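Ticket 165
Opened by: Samuele Sanna
Assigned to: Evaristo Esquivel, Ostell customer help
Product: Praltelik pantry label kit
Status: Open, waiting on customer

Samuele Sanna
Hi there! So I bought your label kit for our office snack cupboard (we're a small place, and the cupboard is kind of the heart of it) and I'm having a really annoying time getting the labels to stay on cookie boxes. Jars are great. Tins are great. The cereal tubs have been perfect since July. But anything in a cardboard box, the label goes on fine and by the next morning one corner has lifted, then the whole thing is hanging there, and then I find it stuck to the shelf or somebody's sleeve.

What I've tried so far: pressing harder, pressing with the back of a spoon, wiping the box with a dry cloth first, leaving the label under a heavy cookbook overnight. The cookbook one almost worked! It held for 2 days and then let go when the heat came on. I also tried a fresh sheet from the second pack in case the first one had gone bad, and got the same thing.

I use the medium labels, the ones with the line for the date you opened it.
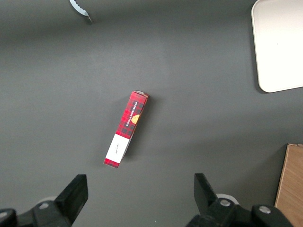
Shortbread is the worst of the lot, and it's the thing we go through fastest, so I'm relabeling all the time. I've been putting the label lengthwise at one end of the box, over the pattern, and I wonder if I'm picking a bad spot. On the vanilla ones there's that white panel down toward the lower end, with the red plaid on either side of it, and I could go there instead if you think it would grip any better. I'd be covering the little signature, which I can live with. What I don't want is to cover the words "VANILLA SHORTBREAD", or people will open the wrong box and I'll hear all about it.

Also, is there a way to get a label off cardboard without tearing the print? I took one off a cracker box and it came away with a strip of the picture.

Evaristo Esquivel
Hi Samuele, thanks for all the detail. Could you tell me the batch number on the back of the sheet? Also, does the cupboard back onto a radiator or a kitchen wall? The medium labels don't like warm, shiny card much. Please try one on the plain panel, rub it down for a good minute with your thumb, and leave the box out of the cupboard overnight.

For removal, a hair dryer on low and then peel slowly from a corner, keeping the label folded flat back on itself.

Samuele Sanna
Batch is 57 on both packs. And yes, the cupboard shares a wall with the boiler closet, ugh, I never even thought of that! The top shelf gets pretty toasty.

Did the hair dryer thing on an empty tea box and it came off clean, so thank you, that's one problem gone. I've put a label on the white panel like you said and the box is spending the night on my desk (out of reach of Laaksonen in accounts, I hope).

Evaristo Esquivel
Good news on the tea box. I'm sending a sheet of the strong-hold labels from our Olerton warehouse, no charge. Please keep them for the top shelf and let me know how both kinds are doing after a week. I'll leave the ticket open until then.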